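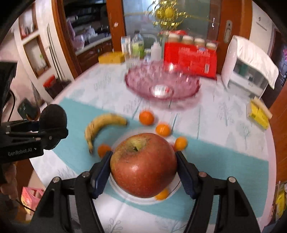

Apple, banana and the little oranges on the dining table, pink glass bowl farther back

Does keeping bananas away from apples do anything at all?

Kitchen & Pantry > Food storage
Thread started February 2019

tarkport_decha wrote:
My wife's cousin told us over lunch that we are ruining our fruit. Apples give off a gas, the gas makes bananas go brown, and so the two can't share a bowl. She said it like she was reading it off a card. Then she told us to buy the Drerkero pods, the little plastic things you drop in with the fruit and replace every 60 days.

I have put apples and bananas together my whole life. My bananas go brown. My neighbor keeps his on a hook by themselves and his go brown too. The one in the photo already has its speckles and I'd call that a banana doing what a banana does.

So two questions. Has anyone here tested the apple business, at home, with their own fruit? And has anyone paid for the pods and kept the receipt long enough to regret it?
Decha Phromma

pithandpeel wrote:
The gas is real. It's called ethylene, and it's why people put a hard avocado in a paper bag with an apple. You can look that up anywhere. What I don't buy is that it matters much on an open table in a normal room. A bag traps it. A table doesn't.

Can't help you with the pods. I saw the price and kept walking.

Chanida Limsakul wrote:
I'll be the one to disagree. It matters in a bowl. I had bananas under apples in a deep bowl all through January and they went soft at the bottom first, every time. When I moved them to the counter they lasted longer. I wasn't running a laboratory but I do know what I threw out.

Also, your bowl looks like it would do the same thing. Pretty bowl, though. My aunt had a pink glass one and we weren't allowed to touch it.

tarkport_decha wrote:
Chanida, soft at the bottom is weight. Put a pile of apples on top of a banana and you'd get a soft banana if apples gave off nothing but good wishes.

I can't tell much about the rim. It's a bowl. It has had a bad influence on no fruit that I know of.

Chanida Limsakul wrote:
They were soft AND brown all over. The skin wasn't bruised in one place. And how would you explain the counter ones lasting?

old_larder wrote:
Different bunch, different day, different ripeness when you bought them. I'm not picking on you, but this is how all kitchen advice gets started. Somebody changes one thing, buys new fruit, has a good week, and now it's a rule.

I did the eggs-pointy-end-down thing for years on the same kind of evidence.

mrs_quill wrote:
Everybody is worrying about the banana and I'm looking at the oranges. Little ones like that go moldy where they touch each other and you never see it till you pick one up. Spread them out, turn them over now and then, and pull the bad one fast. That has saved me more fruit than any pod or hook.

The apple should be in the fridge if you want it crisp. I don't care what gas it makes in there.

pithandpeel wrote:
Agree on the fridge. A room-temperature apple goes mealy on me in no time. Oranges too if you have room for them, though my family won't eat cold ones.

nightshift_bram wrote:
I bought the pods. Pack of 2. They came with a leaflet that had a drawing of a happy pear on it.

I put one in the crisper drawer and one in the fruit basket. Then I waited to be impressed. Lettuce died on schedule. Pears were rock hard and then they were mush, with an afternoon in between, same as any pear. To be fair to them, I had nothing to compare to, so maybe they'd have been mush by the morning. I didn't buy a second pack.

HelenInDrerkmont wrote:
I like the pods. My berries keep longer with one in the drawer. I've used them since we moved to Drerkmont and I'd notice if they did nothing.

old_larder wrote:
Would you, though? Have you gone a month without?

HelenInDrerkmont wrote:
No, and I'm not going to ruin a month of berries to win an argument with a stranger.

old_larder wrote:
Fair enough, but then we still don't know.

tarkport_decha wrote:
I went to Boonchu for groceries and asked the man who stacks the produce. He said they keep the bananas separate. I thought, well, there it is, I owe somebody an apology. Then I asked why, and he said because bananas bruise and apples are heavy, and also that's where the banana stand is.

So I did the thing myself. Bought one bunch, all the same shade. Half stayed on a plate next to apples. The other half went in the back bedroom with nothing. I weighed both lots on the kitchen scale at the start because old_larder was going to ask: 402 grams by the apples, 285 in the bedroom. Not even halves, I know. You try splitting a bunch of bananas.

The apple ones got dark spots first. By maybe a day. My wife says a day and a half.

Chanida Limsakul wrote:
Thank you!!

tarkport_decha wrote:
Hold on. The back bedroom is colder. We keep the door shut and the heat off in there. I only thought of that when I went in to get them and wanted a sweater. So all I've shown is that one or the other of those might do something.

Chanida Limsakul wrote:
Oh for heaven's sake. Do it again with both in the same room then, at opposite ends.

pithandpeel wrote:
Then you'll say the gas drifted over.

Chanida Limsakul wrote:
I would not. (I might.)

mrs_quill wrote:
Did anybody eat the bananas?

tarkport_decha wrote:
I ate the spotted ones. They were better. The bedroom ones are still a bit green at the neck and taste like chalk, so if the apples did speed things up I'm more inclined to thank them.

I'm not buying pods. I'll try the same-room version the next time bananas are cheap, and I'll use the cold oven for one lot if my wife agrees to not preheat it.

HelenInDrerkmont wrote:
Put a note on the oven door. I'm speaking as someone who once melted a cutting board.

old_larder wrote:
And weigh them again at the end this time.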